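Ticket 82 - Wevel arm, table-clearing task
Opened by: Gemma Morelli, second-year project group
Priority: normal
Status: open, waiting on group

Symptom: Wrist camera stream drops to 2 frames per second once the arm has been running for around 5 minutes. Joint control is unaffected. Restarting the Mokow driver restores the full rate, then the fault comes back.

Tried so far
- Swapped the USB lead for the one from the Tavares bench. No change.
- Moved the camera off the shared hub and straight into the PC. Fault took longer to appear but still appeared.
- Turned off logging to the network drive. No change.

Reply, lab support: Please send the driver log and check the disk on the PC. The Skusanum recorder writes to a local buffer first and slows everything down when that fills.

Reply, G. Morelli: Buffer was at 100 per cent. Old runs from April had never been cleared. Deleted them and the rate held for a full session - one session only, so please keep this open. Separate point: the left finger still covers part of the green mug at the current approach height. Can we change the camera tilt ourselves or does that need a new calibration?

Reply, lab support: New calibration. Book the bench first.
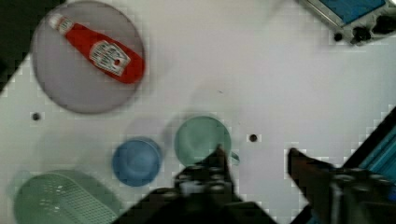 Wrist camera view, ketchup bottle on plate, both cups in view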